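Jirari sets out its plan for a second picking arm

Good news from the packing side of the building! Jirari has agreed the outline of its equipment plan for the coming year, and a second arm is on it. The decision came through in May after a long spring of quotes, spreadsheets and a fair bit of arguing over who gets the bench by the window.

Dexter Policarpio, who put the plan together, began with the small things. Grip pads, finger sets, cable guards and spare fixings used to be bought as and when, out of whichever pot had money left in it. From now on they get their own line of 2,588 pounds, and anyone on the team can order from it without a signature up to 500 pounds. That alone got a cheer at the meeting.

The arm is the larger item. Three suppliers were asked to quote and two came back with something we could use. Sarkex offered the lower price for the arm itself but charges separately for training, while Meva includes two days of it and a longer warranty. Dexter has asked both to quote again on the same terms, so that we can compare like with like, and he is hoping for answers before the summer shutdown. The trials being used to settle the specification are simple ones, soft and light objects into open containers, and they have already changed our minds about how much lifting power we need to pay for. 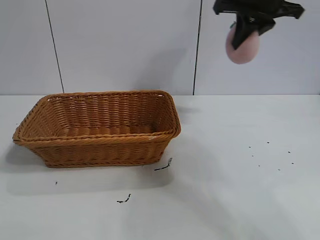

Does the price of the arm cover everything needed to run it?
The quotes cover the arm, its controller and one gripper. Fingers, cameras, guarding and the stand are priced separately, and the plan has a line for each of them.

The lifting question is worth a few more words, as it made the biggest difference to the sums. Our first wish list asked for a much heavier model. Going through the order records, Dexter found 927 product lines that an arm might reasonably handle, and only 11 of them were too heavy for the lighter one. Those will carry on being packed by hand, which the team is perfectly happy about, and the money saved goes towards better cameras and a proper set of spare fingers.

Spares matter more than any of us expected when we bought the first machine. The pads are the part that meets the goods, so they are now listed as a consumable, like tape or labels, with a fresh set budgeted for every quarter. Dexter would like a look through the wrist camera to be part of the morning checks as well, and has added a small sum for a second camera to keep on the shelf.
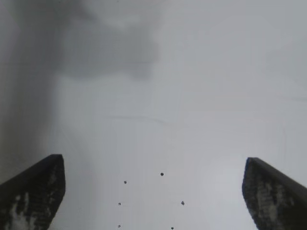
The gripper fingers from the wrist camera.

Still to be decided is the software. Yap, the scheduling package we use now, can be extended to a second arm for an extra yearly fee, and there is a good case for staying with what people know. Others on the team would like to try something new while there is only one machine to move across. Both options will be costed before the order goes in.

If you have a job you would love to see the new arm try, send it to Dexter with the product code and the weight. Bench time is open every afternoon from 2pm, and he is very keen to have more awkward shapes on the list.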